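Small Parts, Big Bench
Gallery – Processors, Sockets and Other Little Wonders

I have been fixing and building computers since high school, and I still get a small thrill every time a bare processor comes out of its tray. They are so neat! A square of green board, a lid of shiny metal, and inside it more going on than I will ever be able to follow. This page is where I put the pictures and notes from the bench, with a line or two each, for anybody who likes this stuff as much as I do.

The bench is in the back of the shop on Zitberg Street, the one next to the window. Gonzalo Campos set up the lighting in March and it made a huge difference. Silver metal is a pain to photograph (it goes white on you the second the light hits it straight on) but I've stopped fighting it. I like the glare now. It looks the way these things look when you're leaning over them with a lamp in your face.

Click on any thumbnail for the larger size. Captions are mine, mistakes too.

The tray shelf

This is where it all starts. We have 115 processors in the collection at the moment, most of them pulled from old office machines that came through the Iglesias clear-out, and they live in clear trays with a strip of tape on the front. Pink tape is tested, white tape is waiting its turn. There is a lot of white tape.

My favorites are the older ones with pins on the bottom. All those tiny legs in perfect rows! I have straightened plenty of them with the tip of a mechanical pencil, and it is a very calming way to spend a Wednesday afternoon if the phone stays quiet.

Processor and plate

I could look at this one all day. The green edge of the board runs right around the metal lid, the lid has caught the light so strongly that it's almost white, and you can just make out the slightly darker rim. The chip is tilted, with the light gray plate behind it. Have a look along the top of the plate too – there's a long slotted connector strip with a row of small gold-colored contacts, and I am a sucker for gold contacts.

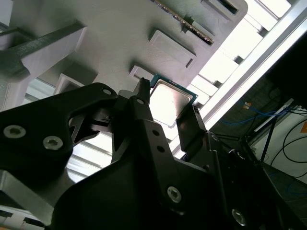
About that metal lid

The proper name is heat spreader, and people are often surprised that it isn't the chip itself. The silicon sits underneath and is a good deal smaller. The lid spreads the heat out so the cooler has a nice flat surface to pull it from, and it also protects the silicon from people like me who tighten one side of a cooler before the other.

Clean lids photograph best. I use a lint-free cloth and a little isopropyl alcohol, wiping from the outside in so the old paste doesn't end up all over the green part. Dried paste needs a second go. Sometimes a third.

Corners and notches

If you only ever learn one thing about handling these, learn to find the marked corner. On most of ours it's a tiny triangle, and it lines up with a matching mark on the socket. Some have notches in the edges as well. Hold the chip by its sides, find the triangle, lower it straight down and let it sit. No pushing! If it wants pushing, it's the wrong way around or the wrong socket.

Gonzalo can do this without looking, or says he can. I check every time.

The Lisia drawer

Screws, standoffs, spring clips, and one bag of plastic covers for empty sockets. The drawer came from Lisia, the sewing supply place that closed down the block, and it still has their little brass label frames on the front. It was meant for buttons. It holds 533 screws of the size we use most, which I know only because we ordered them by the bag and I had to sign for them.

Socket 8

We number the test sockets on the bench, and number 8 is the good one. The lever has a lovely firm action and it closes with a creak that makes newcomers go pale. That creak is normal. I still wince a little.

Coming soon

Next up are the memory sticks, then a whole set on coolers, including the giant Skendalska tower that Gonzalo brought in wrapped in a bath towel. It barely fits on the bench and it is gorgeous – copper pipes everywhere. I also want to reshoot the three oldest chips we have, with a darker cloth underneath so the pins stand out better.

If you have a favorite old processor sitting in a desk somewhere, write and tell me which one!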